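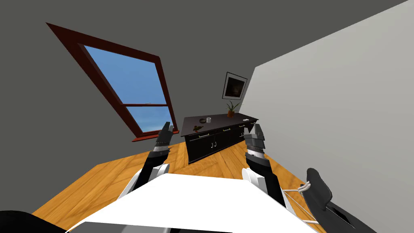
# Re: Window condensation, Setmont end units

March 14, 2023

On the list, an owner in the Kerine building wrote:

> We get water on the inside of the bedroom window every morning from November on. The paint on the sill is peeling. The management office says to open the window more. Has anyone had the glass replaced, and did it help?

We had the same trouble in our unit and had the glass replaced by Alletti last year. It cost 300 per window with the old frame left in place. The bedroom is better. The kitchen is the same as before.

Before you spend the money, buy a cheap humidity meter and leave it in the bedroom for a week. Ours read 76 percent at night with the door shut. With the door open and the bathroom fan left running after showers it dropped to 57. Most of the change came from the fan.

A few other points:

- Keep curtains a few inches off the glass.
- Don't dry clothes in the bedroom.
- Check the fan with a sheet of toilet paper. If the paper won't stick to the grille, the duct needs cleaning. Ó Riain did ours and the two units below.
- Scrape and dry the sill fully before repainting. Ours took 28 days to dry out, and the first coat we put on too early came off again.

If the water is between the two panes, the seal has failed and none of this applies. You need new glass in that case.

I still have the Alletti quote and can forward it to anyone who writes to me off list.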